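Elatent Community Help > Home and Garage > Storage and Sorting

Best way to sort a big mixed lot of screws and hardware?

gravelpath
Posted in September

I took over a garage that came with the house, and the previous owner left behind nearly 300 jars, tins and tobacco boxes of hardware. Most of them are mixed. A typical jar has wood screws, machine screws, picture hooks, a couple of hinges, cut nails and a handful of washers in it. Some of it is rusty, but a lot of it looks good and I would rather use it than buy new.

I have a Stanorau cabinet with 48 small drawers, all empty. I started by putting wood screws in by length, and ran out of drawers before I had even touched the bolts. So I dumped it all back out and now I am stuck.

What I would like to know:

Is it better to sort by type first or by size first?
How fine should the sorting be? I do small repairs, shelves, the odd fence panel. I am not building furniture.
Is it worth keeping metric and inch machine screws apart, and is there a quick way to tell them from each other?
What do people do with the rusty ones?

I have a bench about as long as a door and I can leave things out on it for a week or two. After that I need it back for the storm windows.

3 replies

halfinch_socket
Accepted reply

Type first, then size, and stop earlier than you think you should.

I did the same job when I cleared out a rental workshop. My first pass went into seven buckets and that was all: wood screws, drywall and deck screws, machine screws and bolts, nuts and washers, nails, hooks and hangers, and everything else. Don't measure anything on the first pass. You can do it with the radio on, one jar at a time, and it goes quickly. The "everything else" bucket will be the heaviest. Leave it for last.

On the second pass, take one bucket and spread it on an old baking sheet. For wood screws, sort by length into short, medium and long, and ignore the gauge. For house repairs you will usually pick by length and then look for a fat one or a thin one by eye. If a group fills more than two of your drawers, split it by head: flat in one, round or pan in the other. If it doesn't fill a drawer, leave it alone.

Anything you have fewer than five of goes into one drawer marked "odds". You will go to that drawer more than you expect.

For machine screws, yes, keep metric and inch apart. Mixing them is how threads get ruined. The quick way is to keep a set of known nuts on a loop of wire, in the sizes you see most: 6-32, 8-32, 10-24, 1/4-20, then M3, M4, M5, M6. Spin each screw into a nut by hand. It should run all the way down with no effort. If it goes two turns and binds, it is the wrong one, so back it out. Watch out for M5 and 10-24 or 10-32, which are close enough in diameter to fool you. A cheap plastic thread checker does the same thing and is easier to hang on a nail.

Label the drawers with masking tape until you have lived with it for a few months. I printed nice labels on day one and had to peel off half of them.

On rust – if it is only surface color and the slot or cross is still sharp, soak them overnight in white vinegar, rinse with water and a spoonful of baking soda, dry them right away on a towel in the sun, and shake them in a bag with a few drops of oil. Take out anything shiny first, because vinegar strips zinc plating. If the head is chewed up or the thread is pitted, put it in the scrap can. I wouldn't use any of the cleaned ones outdoors.

gravelpath
That makes sense, thank you. I think the baking sheet is the part I was missing, everything kept rolling off the bench. Would you do the same with the nails?

halfinch_socket
Nails I sort into finish and common, and those two by long and short. Four cans. Masonry nails go separately because they are hardened and can chip if you hit them wrong.

oldtoolbin

Honest advice, throw most of it out. Screws are cheap. I kept my father-in-law's jars for 13 years and used maybe a cupful. Keep the brass, the stainless, and any big bolts, since those cost money, and take the rest to the metal recycler.

gravelpath
I may end up there. I'd like to try first.

oldtoolbin
Fair enough. Check the jars for old fuses and picture wire too, mine were full of it.

slowafternoon

I agree with the first reply about stopping early, but I would put the work into the bench before the drawers. Drawers are for the things you have finished with. While you are sorting you want wide, low containers that you can see into and get your whole hand into. Tall jars are bad for this. Everything you want is at the bottom and you tip the lot out to get it.

I used shallow crates from the Brandes catalog, the sort meant for seed trays. Old roasting pans work as well. Put the unsorted pile at one end and the sorted crates at the other, and never let the two meet in the middle. If you are right-handed, pull from the left and drop to the right.

Good light matters more than people allow for. A desk lamp set low and off to one side throws a shadow from the threads, and you can tell coarse from fine without picking the screw up.

A magnet in a plastic bag is useful at the very end. Drag it through the sweepings, turn the bag inside out, and the steel stays in the bag. What is left on the bench is your brass, aluminum, most of the stainless, and dirt.

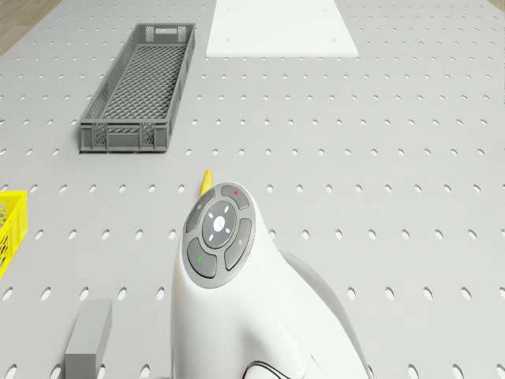 Pula, September

One more thing on bench tops, as I have been thinking about replacing mine. A perforated top with a long shallow crate to one side looks tidy, but small washers and brads will find the holes. Lay a flat panel or a sheet of cardboard over the part where you sort, and tape down the edges. When you have finished a jar, lift the sheet and pour what is left back into the tin. I keep a second piece of cardboard with a fold down the middle for this, and it works as a funnel for the drawers as well.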